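In Defense of the Unmade Plan

My neighbor Binta Nwachukwu keeps a calendar on her refrigerator with a color for every member of the family, and when I stopped by in August she was filling in Saturdays through Christmas. I love her dearly, and I went home feeling tired on her behalf.

I grew up in Haverby, where a Saturday was mostly something you wandered into. You did the wash, you put the shirts away, you maybe walked down to the lake – or you didn't, and somebody's aunt came by and stayed for supper. I can't remember a single thing we scheduled, but I remember those suppers very well.

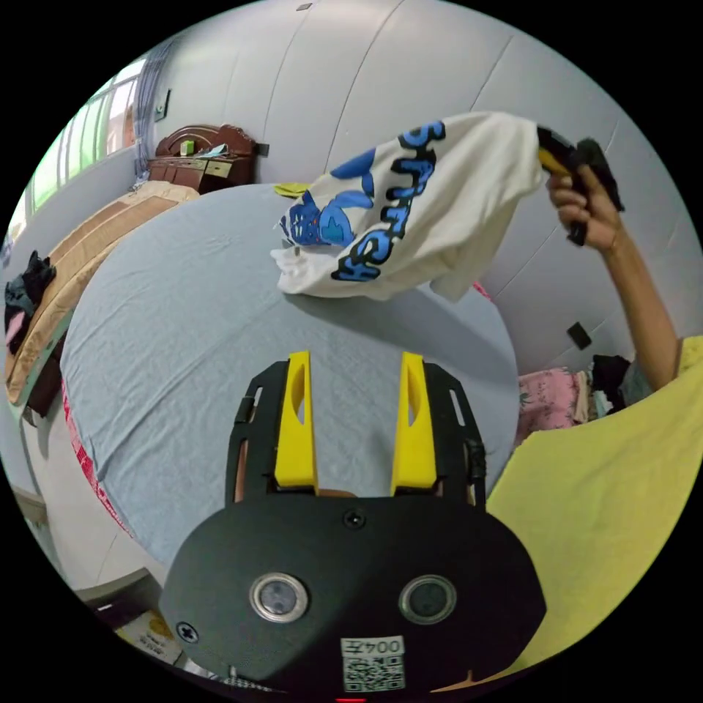
Now I know what the busy parents will say, because I was one (three kids, two jobs and a car that only started when it felt like it). Free time doesn't fall out of the sky. But I do think we could leave one day alone, maybe two a month to start with, and let the kids complain that they're bored until they find something to do. Mine once spent eight hours building a town out of cereal boxes, and they still argue over who was mayor.

Binta says she'll try it in the spring. She has already written it on the calendar, in green.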